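I have fallen down a tissue paper hole and I am so happy down here!

It started with my niece's birthday. She wanted lanterns over the cake table, the round papery kind, and the ones at the party store were all the wrong blue. So I thought, well, how hard can it be to make one? You blow up a balloon, you lay paper over it with watered-down glue, you let it dry, you pop the balloon. I made 6 in the end, and two of them were even straight. The rest had what my friend Shahnaz Liyanage very kindly called "a lot of personality."

The part I keep thinking about is the very first sheet. Everything after that is sticking paper to paper, and paper loves paper. But that first layer has to go onto a slick, round, slightly squeaky thing that wants to roll off the table and under the couch. I chased mine across the kitchen twice before Ulises Zúñiga (my neighbor, and a much more patient crafter than I am) told me to fold up an old towel and set the balloon on that. Life changing! The terry cloth grips it just enough. Now I won't start without one, and I keep a gray one in the craft bin just for this.

The other thing is to hold the sheet up by its top edge with both hands, pinched fairly close together, and let the rest hang down over the balloon before you fuss with it. I used to lay it flat and smooth from the middle, and I tore every single one.
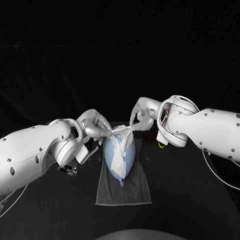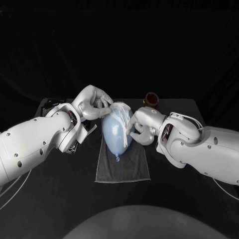 Pale blue balloon on a folded towel, with the white layer held at the top by both hands.

Don't you love how white looks over that blue? I'm tempted to do a whole set in plain white for September and skip the colors completely. Crinkles are fine, by the way. I spent ages trying to get mine flat and then saw them with a light inside, and the crinkles were the prettiest part — all these little veins running everywhere.

A few things I scribbled on the back of an envelope while I was working:

Knot toward you. It's easier to keep the paper clear of it, and you need that spot open later.

Don't blow the balloon up all the way. A tight one popped on me with wet paper on it and I yelled loud enough to scare the cat.

Thin glue, soft brush, and dab. If you drag the brush the tissue comes right along with it.

Let it sit overnight before adding more. I know. I hate waiting too.

Next up I want to try pressing leaves between the layers, if I can find any flat enough. Shahnaz has a big maple out back and has promised me a bagful.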